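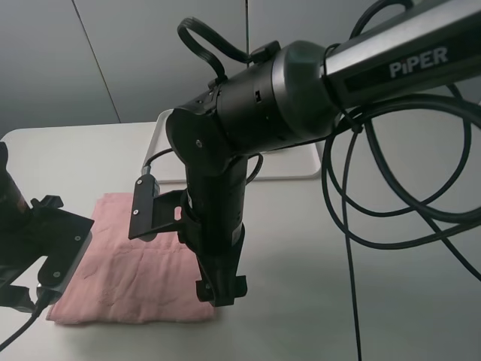

Noreen Bangash has refereed other people's neighbors for nine years, and she would like it known that she has never once been invited to the barbecue afterward.

"They make up, they hug, they go get ribs," she says. "I get a parking ticket."

Bangash is a mediator in Nisville, where the city will pay for two sessions if you and the person next door agree to sit in a room together before anybody files anything. Most of her cases are fences. After fences come trees, then dogs, then what the intake form calls "ambient disagreement," a category she invented on a slow Wednesday and now regrets.

I asked what people fight about when they fight about a fence.

"The fence," she said. "Everyone wants me to say it's about respect, or their father. Sometimes it's their father. Mostly a guy put a post on the wrong side of a line and he knows it."

She works out of a second-floor office on Langat Street, over a shop that sells vacuum parts. The chairs are hard on purpose. She used to have soft ones, and sessions ran long. She also used to put out cookies, until two brothers-in-law from Allau spent 20 minutes arguing over whether one of them had taken the last one out of spite.

"He had, by the way. I saw his face."

Her longest case involved Mircea Chiriac, a retired piano tuner, and the wind chimes belonging to Oleksandra Kovalchuk, one yard over. Chiriac's complaint was seven pages. The noise didn't trouble him much. The chimes were flat.

"I could have lived with loud," Chiriac told me by phone. "Loud is weather. But the low one was supposed to be a G, and it was not a G, and it was not an F sharp either. You try eating breakfast under that."

Kovalchuk remembers it differently. "He came over with a tuning fork," she said. "In November. In slippers. I thought somebody had died."

They settled. Chiriac was allowed to file down one tube, under supervision, and Kovalchuk agreed to bring the chimes in after nine at night. She now tells visitors they were professionally tuned.

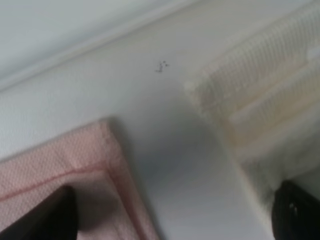
A small mark on a pale surface. Bangash has seen complaints begin with less.

Does she have a method? She winced at the word. Her old training partner, Yu-na Hong, has one, with a workbook, and is doing very well out of it. Bangash lets each side talk until they repeat themselves, and then she asks what they'd like to be different by the weekend.

"By the weekend is the whole trick," she said. "If you ask what they want, they want the guy to move to another state. Ask about Saturday and it's, could he turn off the porch light."

Her own neighbor is a woman named Pouran Ranjbar, who has a rooster. Bangash has said nothing about it for around two years.

"What would I say?" she asked me. "She's very nice. She brings us eggs."

I pointed out that roosters don't lay eggs.

"No," said Bangash. "He just announces them."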